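Kurkico Hand Gripper: Frequently Asked Questions

Last updated October 22, 2018

These are the questions that come in most often about the Kurkico, the two-jaw gripper plans I put up in June. I build them at home and have the bigger parts cut at a shared workshop. If your question isn't covered, write to me through the contact form and allow a few days for a reply.

Gerd Steinbach

What is the Kurkico?

It's a parallel gripper you hold in your hand. The same jaws and linkages can later be bolted to an arm. Holding it yourself first lets you learn what the fingers are good at before you spend money on an arm and a controller. Most people build two, one for each hand.

Do I need a proper workshop?

No. The printed parts fit on a small home printer, and everything else is done with hex keys, a file and a drill. If you don't own a printer, most shared workshops will let you use theirs for the cost of the filament. The drill press is handy for the pivot holes, but a hand drill and a steady vise will do.

How long does it take to build?

Allow 11 hours of printing for each gripper and an evening for assembly. The second one goes faster. Don't rush the pivots. If they're tight when you put them together they will still be tight a month later.

What does it cost?

My last pair came to nearly $200, including a spool of filament that I didn't finish. Screws and pins are cheaper if you buy a bag and split it with somebody.

Where should I set it up for testing?
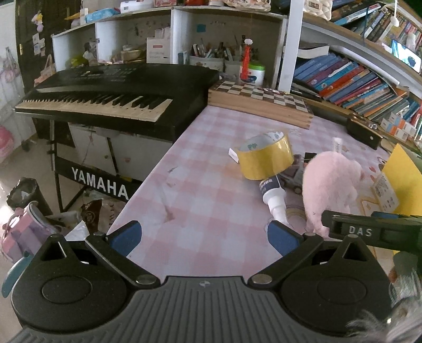

A kitchen or dining table is fine, and you don't need to buy test objects. Pick things of different shape and stiffness from around the house. A roll of packing tape, a small plush toy and a tube with a narrow tip will show you most of the faults a new pair of fingers can have. Open the pads wide before you come down on anything, and try the hard, round things first. I leave the checkered tablecloth on, and the fingers ought to cope with cloth anyway. If yours keep snagging on it, file the lower corners of the pads.

What are the pads made of?

The files are drawn for flexible filament. Any soft grade that your printer will feed should work. Print them slowly and with no supports. Rigid pads with a layer of rubber glued on are a decent substitute, but the glue line lets go at the corners first, so check it now and then.

My jaws don't close evenly. What's wrong?

Usually one pivot is tighter than the other. Back both screws off a quarter turn, work the jaws through their full travel a few times, then snug them up a little at a time. If one side still lags, take the linkage off and look for a stringy bit of plastic in the hole. Check as well that the left and right links haven't been swapped. They look alike but the holes are offset.

Can I use the Sperling springs instead of the Lurkeo ones?

Yes, but they are stiffer. You will notice it in your hand after 45 minutes or so. Lurkeo springs are what I designed around. If you already have the Sperling set, use one spring per side and leave the second seat empty.

How do I practise picking things out of a box?

Start with a shallow open carton and one soft object. Go straight down, with a jaw on each side, and close slowly.
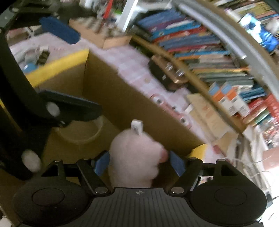

Once you can do that every time, add a second object and then move up to a deeper box. Working with two grippers in one carton takes some getting used to, as the housings are wide and will bump each other. Bring one in from the side and keep the other upright. Cut the flaps off or tape them back if they get in the way.

How wide do the jaws open?

7 cm between the pads with the standard links. There is a longer set in the files, but it flexes more and I only suggest it for light items.

Will it pick up flat things like cards or paper?

Not well. Slide the card to the edge of the table and take it from there. A thin fingertip is on my list, but I haven't got one that I'm happy with.

Does it fit the Prisano arm?

The bolt pattern matches the older Prisano wrist plate. For the newer one you need the adapter, which is in the same download. Print it solid and use washers under the bolt heads.

Can I sell the ones I build?

Build as many as you like for yourself, your club or your school. Please write to me before you sell any.

Do you sell finished grippers or kits?

Not at the moment. I have a few spare sets of pivot pins and can mail those anywhere in Canada for the cost of postage.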